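Orneo (demonstration set)

Orneo is a collection of robot demonstrations recorded at a workshop in Morville. It covers picking up household items and toys from bins, and is used to train control software by imitation. The set holds 3,039 demonstrations of 167 objects.

Recording

Demonstrations are given in one of two ways. In hand guiding, the operator takes hold of the arm and moves it through the task while the joint positions are logged. In remote control, the operator sits at a separate desk and steers the gripper with a handheld controller named Ding. Most of the set was made by remote control – hand guiding put the operator's arms in the camera's view, and 353 of the early recordings were later withdrawn for that reason.

Objects are tipped into a bin without being arranged, so the operator has to choose an approach for each one. Long items such as a hairbrush are usually approached from above. Each attempt is limited to 30 seconds, and failed attempts are kept and labelled as failures.

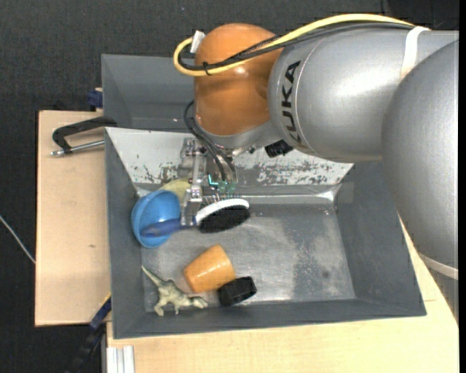

Nulau argued that the time limit taught operators to rush, and that a robot copying them would pick up the same hurried habits. The limit was kept, but operators may now pause the clock while they look over the bin.

Format

Each recording holds joint angles, gripper position and colour video from a fixed camera. Remote control sessions also include the raw signal from the controller, stored in a separate file. Practice runs by new operators are left out.

See also: Learning from demonstration; Teleoperation; Bin picking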